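Yuzuki Sakamoto
Thread on domestic water hardness, scale and why your kettle figures don't match the utility's. Numbered so people can reply to one post.

1/ Hardness is calcium plus magnesium, reported as calcium carbonate equivalent. It's a bookkeeping unit. The water does not contain that much chalk.

2/ Utilities report a zone average. The Dridow zone takes from two boreholes and a reservoir, and the blend changes with demand. A March figure tells you little about August.

3/ Strips read in coarse steps. Drop titration costs more per test and resolves far better. If you're setting a softener, titrate.

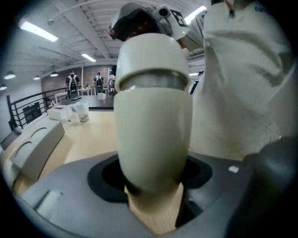 4/ Temporary hardness is the part paired with bicarbonate. Heat drives off carbon dioxide, the balance shifts and carbonate comes out on the hottest surface it can find. In a kettle that's the element or the base plate.

5/ Permanent hardness is mostly sulfate and chloride. It stays in solution through a normal boil. Two towns with the same total can scale very differently - ask for alkalinity as well.

6/ My own log: 28 titrations at the kitchen tap in Gikby, same time each morning, cold line flushed first. The spread was wider than I expected. The high readings clustered after the weekend.

7/ A-yeong Heo asked whether that could be the pipework. Copper won't do it. New cement-lined mains can raise pH and calcium for a while, but ours is old iron.

Fixes, in the order I'd try them:

- Descale with citric acid. Use it cool to warm. Boiling it in hard water can leave calcium citrate behind, and that is harder to shift than what you started with.

- Lower the water heater setpoint if it's running hot, but stay within local guidance on Legionella. Scale rate climbs quickly with temperature.

- Ion exchange softener. Set it from your highest titration, then check the outlet after a regeneration. The Fineck unit I have is metered by volume, so I entered 2000 liters between cycles and shortened it when hardness broke through early.
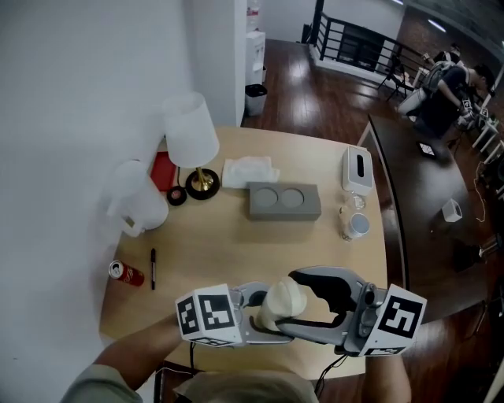 - Jug filter. Fine for tea. Most use a weak acid resin that takes temporary hardness and drops the pH a little. Change the cartridge by volume used. The calendar flap on the lid is a guess.

- Magnetic clamp. I have not seen a reading move with one fitted. It wouldn't show in a titration anyway, as the claim concerns crystal form. Test it by weighing deposit from matched heaters.

8/ Conductivity meters come up in every thread. They measure all ions. A softener swaps calcium for sodium, so the reading barely changes while hardness goes to near zero.

9/ Raw log is a plain CSV. Columns are date, drops, sample volume, tap temperature. Row 6 has a mistyped volume, left in and flagged.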